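[Estside-Politik] Untersuchungsausschuss Mullside: Was steht im Zwischenbericht wirklich?
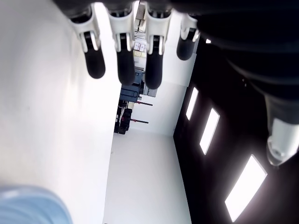 Wenjie Cao schrieb:

> Ich verstehe die Aufregung über die Zusammenfassung nicht. Der
> Vorsitzende hat nach der Sitzung klar gesagt, dass dem Ministerium
> kein Fehlverhalten nachzuweisen ist. Der vollständige Bericht kommt
> im Dezember, bis dahin gilt das, was er vorgetragen hat. Wer jetzt
> noch von Vertuschung redet, will das Ergebnis nicht akzeptieren.
>
> Außerdem: Die Opposition saß die ganze Zeit mit im Ausschuss. Wenn
> in den Akten etwas stünde, hätten wir es längst gehört.

Hallo zusammen, hallo Wenjie,

beim letzten Punkt muss ich widersprechen, und beim ersten auch, wenn auch aus einem anderen Grund.

Zuerst zur Opposition. Die Abgeordneten durften die Vergabeakten zu Mullside nur im Geheimschutzraum einsehen, ohne Mitarbeiter und ohne Kopien. Notizen mussten dort bleiben. Wer aus diesen Akten öffentlich zitiert, riskiert ein Verfahren. Dass wir nichts gehört haben, sagt also nichts darüber, was drinsteht. Die Obfrau der Minderheit hat in der Pressekonferenz nur gesagt, sie teile die Bewertung des Vorsitzenden nicht und werde ein Sondervotum abgeben. Mehr durfte sie zu dem Zeitpunkt nicht sagen.

Nun zur Zusammenfassung. Ich habe sie zweimal gelesen, sie hat 3 Seiten. Der Satz, auf den sich alle beziehen, lautet: "Der Ausschuss hat keine Belege dafür gefunden, dass die Hausleitung die Vergabe in rechtswidriger Weise beeinflusst hat." Darin stecken zwei Einschränkungen. Es geht um die Hausleitung, also Minister und Staatssekretär, und es geht um rechtswidrige Einflussnahme. Zur Abteilungsleitung steht kein Wort da. Auch die Frage, ob der Minister Bescheid wusste, bleibt offen. Das war aber eine der Fragen im Einsetzungsbeschluss, nachzulesen unter Ziffer 14.

In den Nachrichten wurde daraus "Ausschuss entlastet Minister". Das ist schon sprachlich etwas anderes. Außerdem ist der Text nach allem, was bekannt ist, vom Vorsitzenden und seinem Büro geschrieben worden, der Ausschuss hat nicht darüber abgestimmt. Er trägt auch keine Drucksachennummer. Ich habe bei der Parlamentsdokumentation nachgefragt, dort wird er als Presseinformation geführt.

Zum Ablauf noch einmal kurz, weil einige hier neu auf der Liste sind: Den Auftrag für das Verwaltungszentrum Mullside hat die Firma Podine bekommen, obwohl ihr Angebot im ersten Durchgang nicht das günstigste war. Danach wurden die Kriterien geändert und das Verfahren neu aufgesetzt. Die Neuausschreibung lief 30 Tage, was zulässig ist, aber knapp. Xue, der Bieter mit dem niedrigeren Preis, hat im zweiten Durchgang kein Angebot mehr abgegeben. Warum, ist bis heute nicht geklärt. Die Geschäftsführung war als Zeugin geladen, der Termin wurde verschoben und dann von der Tagesordnung genommen.

Genau diese Aussage fehlt also. Man kann der Meinung sein, dass sie am Ergebnis nichts ändern würde. Aber dann sollte man das auch so begründen und in den Bericht schreiben.

Wenjie, du hattest vor einiger Zeit geschrieben, dass ein Untersuchungsausschuss kein Gericht ist. Da bin ich bei dir. Er muss niemanden verurteilen und niemanden freisprechen. Er soll Tatsachen feststellen, und die politische Bewertung machen am Ende die Fraktionen und die Wähler. Dafür brauchen wir die Tatsachen, und zwar bevor der Vorsitzende sie bewertet hat. Die Reihenfolge gefällt mir hier nicht, und sie würde mir bei einer anderen Mehrheit genauso wenig gefallen. Beim Ausschuss zum Krankenhausverkauf in Estside war es umgekehrt. Damals hat die jetzige Regierungsfraktion darauf bestanden, dass niemand vor der Vorlage des Berichts ein Fazit zieht. Ich fand das damals richtig.

Was den Dezember angeht: Im Arbeitsplan steht als Ziel die letzte Plenarwoche vor der Winterpause. Dazwischen liegt noch das Anhörungsrecht der Betroffenen, die zu den sie betreffenden Passagen Stellung nehmen dürfen. Danach kommt die Prüfung auf Schwärzungen. Das Ministerium hat bereits angekündigt, Geschäftsgeheimnisse von Podine schützen zu wollen. Was das umfasst, entscheidet erst einmal das Ministerium selbst. Gegen zu weitgehende Schwärzungen kann die Minderheit klagen, das dauert erfahrungsgemäß bis weit ins neue Jahr.

Ich schlage deshalb Folgendes vor. Wir schreiben als Liste einen kurzen Brief an alle Ausschussmitglieder mit drei Bitten: Veröffentlichung der Beweisbeschlüsse, Veröffentlichung der Protokolle der öffentlichen Sitzungen noch vor dem Bericht, und eine schriftliche Begründung, warum die Vernehmung der Geschäftsführung von Xue entfallen ist. Das sind alles Dinge, die nicht unter Geheimschutz fallen. Beim letzten Brief zur Wahlkreisreform hatten wir 100 Unterschriften, und es kam immerhin von zwei Fraktionen eine Antwort.

Einen Entwurf habe ich angefangen, er ist noch zu lang. Ich schicke ihn morgen Abend herum. Wer mitformulieren will, bitte direkt an mich und nicht über die Liste, sonst haben wir wieder fünf Fassungen nebeneinander. Änderungswünsche am liebsten mit Angabe des Absatzes.

Und noch eine Bitte an alle: Den Link zu dem anonymen Blog, der angeblich aus den Akten zitiert, würde ich hier nicht weiter verbreiten. Die Aktenzeichen dort passen nicht zum Registraturplan des Ministeriums. Das Schema mit dem Schrägstrich wurde schon vor der Ausschreibung abgeschafft.

Viele Grüße

PS: Die Aufzeichnung der Pressekonferenz ist in der Mediathek des Landtags wieder abrufbar. Der Ton fehlt am Anfang, ab der ersten Nachfrage ist er da.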